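Chapter 4
Collecting Demonstrations

Sooner or later every course on robot learning arrives at the week in which somebody has to make the data. Students who have sailed through the previous three chapters on loss functions tend to assume this is the easy part. It is the part where you sit on a hard chair and put a toy vegetable in a pot, and then take it out, and then do it again until Friday.

The first large collection I was responsible for, at a lab called Branberg, ran to 1,931 episodes. An episode, for the purposes of this book, is one attempt at one task, from the moment recording starts to the moment the operator presses the key that ends it. We were proud of the number and put it on a slide. Then Abdelghani Mahrous, who had joined us in July and had not yet learned to be polite about slides, watched the recordings at double speed over several evenings and sorted them into two folders. The folder marked "keep" held 865.

The others had not failed in any interesting way. In a great many, the operator had started the recording and then reached for a coffee. In others the task label said "put the carrot in the pot" and the arm put the sponge in the pot, with real skill. One long run had been made with the wrist camera's exposure set for a different room, so that everything the gripper approached dissolved into white. A learning system will accept all of this without complaint. It will study the coffee break as closely as the grasp, and it will reproduce the coffee break later, in front of visitors.

4.1 The task and the tabletop

Most beginners choose the robot first, the learning method second and the task on the morning of collection. I would ask you to reverse the order. A task has to be short enough to repeat, varied enough to be worth repeating, and clear enough that two people watching the same episode will agree on whether it was done. "Tidy the kitchen" is none of these. "Move the yellow block into the sink" is at least two of them, and whether it is the third depends on how much you let the block wander between episodes.

Toy kitchens have become a favorite tabletop for this kind of work, and for sound reasons. They are cheap, they fit within the reach of a small arm, and they offer a pleasing number of places to put things. The Trollamar set used in the exercises for this chapter has a stove, a sink, and a microwave whose clock stays at 01:30 through every hour of the working day, a state of affairs you will come to find restful.

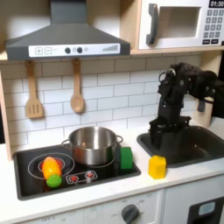

How many demonstrations does a single task need before training is worth trying?

Start with 100 clean ones, train on them, and look at what goes wrong. The failures will tell you where to collect next, and they are far better informed than your planning document. If the arm misses whenever the object is near the back wall, you need episodes near the back wall. Doubling the pile you already have will give you a policy that is even more certain about the front.

4.2 Variety, and the lack of it

Left alone, people are astonishingly regular. Ask an operator to place an object "anywhere" on the counter between episodes and by the second hour it will be landing in the same patch, a comfortable hand's width from the elbow. We discovered this on the El-Sayed collection, a set of 812 episodes that looked generous until we plotted the starting positions and found a tight little cloud with a few stragglers. The stragglers were from the first morning, when everyone was still trying.

The cure is to take the decision away from the human. Have a script choose the starting position, show it to the operator on a screen, and record what it chose. Operators will grumble that the positions are awkward. Awkward positions are what you are paying for.

Variety in the operators matters too. One person driving the arm through Zaseteo, the teleoperation program described in Appendix B, produces motions with a recognizable handwriting: the same approach, the same small hesitation above the object, the same flourish on release. Two or three people will give you a broader spread of motions — and a longer argument about which of them is doing it properly.

4.3 What to write down

Write the label before you move the arm. A label composed afterward has a way of describing whatever happened.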